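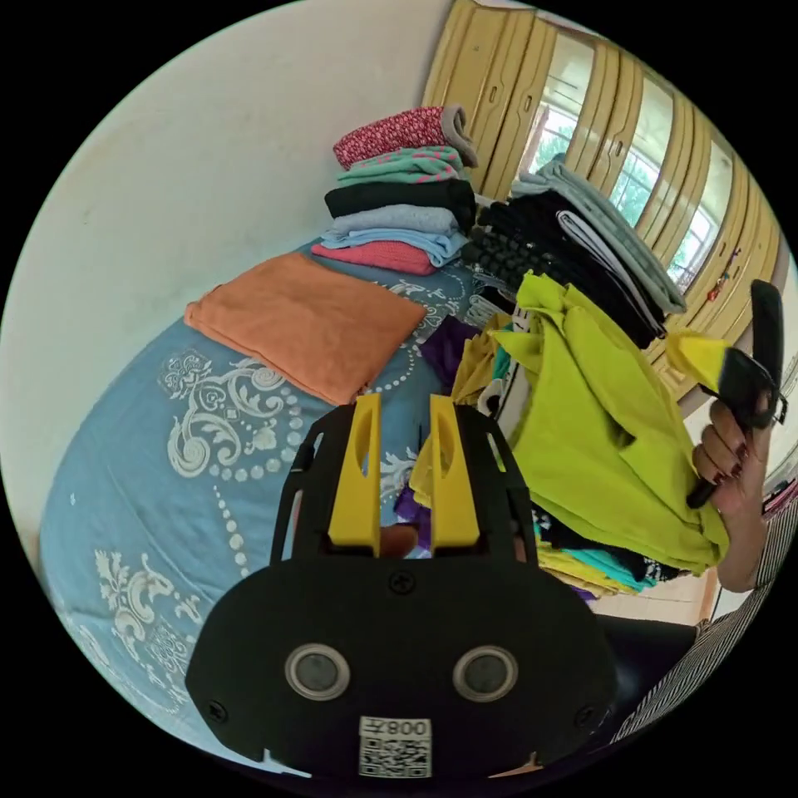

Folding on the bed with a pair of yellow-fingered grippers, two stacks up against the wall and the lime green one still to go.

Can a Machine Do Your Laundry Yet? (And How to Fold So That One Could)

Every September, when the summer things come off the hangers and the sweaters come down from the top shelf, I get the same letter from readers in a dozen different wordings. Is there a machine that will fold all this for me, and if there is, what does it cost and where do I put it?

I wish I had happier news! The short answer is no, not for an ordinary house and an ordinary pile. The longer answer is more fun, and it has changed the way I fold, so get yourself a cup of something and I'll tell you what I've learned.

Washing and drying we handed over long ago, and I don't think any of us would go back. But those machines never have to know what they're holding. You could put in a tablecloth or six socks and a bathrobe and the drum would turn just the same. Folding is another matter altogether. Somebody has to look at a heap, decide where one thing stops and the next begins, find a corner or a shoulder seam, and pull it free without bringing half the heap along. My friend Rommel Lumanlan repairs sewing machines and has strong feelings about anything with a motor in it, and his view is that cloth is the hardest thing in the house for a machine because it never has the same shape twice. A cup is a cup whichever way you turn it. A T-shirt, once you drop it, could be anything.

If you'd like to feel this for yourself, try folding a shirt with two pairs of kitchen tongs. I did a whole basket that way one evening, and I recommend it to anyone who thinks folding is mindless work. Towels were fine. Pillowcases were fine. A knit top took me three tries, and something with thin straps defeated me completely (I put the tongs down and had a cookie). Two flat fingers can pinch and they can drag, but they can't smooth, and I had no idea how much of my folding was smoothing until I couldn't do it.

The tongs did teach me some things that I've kept, though, and they work very nicely with plain old hands.

Clear a landing spot first. I fold on the bed, with the sheet pulled tight, and I leave an open patch in front of me about as big as a bath towel. If the heap creeps into the patch, push it back.

Take from the top. It's so tempting to tug out the bright thing you can see poking through the middle, and then up comes a sleeve, a stocking and a hanger. Lift what's on top, give it a shake, lay it down.

Get the hangers out before you start. They hook on straps and buttonholes and they'll topple a good stack in a second.

Put the heavy knits on the bottom. A thick sweater makes a nice wide base, and the slippery things sit on it better than it sits on them. When a stack starts to lean, begin another beside it and don't argue.

Fold to one width. I use the length of my forearm, wrist to elbow, and for small tops half of that. The fold doesn't have to be pretty, only the same as its neighbor.

Leave fringe and loops facing you. They catch on everything else if they're buried, and this way you can lift the piece out without dragging the whole pile off the shelf.

As for the other chores, I'd say the floor is the one place where a machine has truly earned its keep, provided you pick up the cords. Dishwashers wash but somebody loads them. Ironing, no. Making a bed, no, and changing a duvet cover is beyond most people I know, so I won't hold that against anybody's robot.

Dolores Nguyen-Tran wrote to say that she keeps a folding board in her closet, the hinged plastic kind, and that with it her grandson can get through 60 shirts for the school team while he watches a game. I think that's as near to automatic as most of us will get for a while, and it slides behind the dresser when you're done. You can make one from a stiff carton and packing tape. Cut the panels a little narrower than your shelf, and leave a finger's gap at each joint so it bends freely once the tape is on.

Next time I'll get to the fitted sheet, which several of you have asked about, and please do send me your own methods before then.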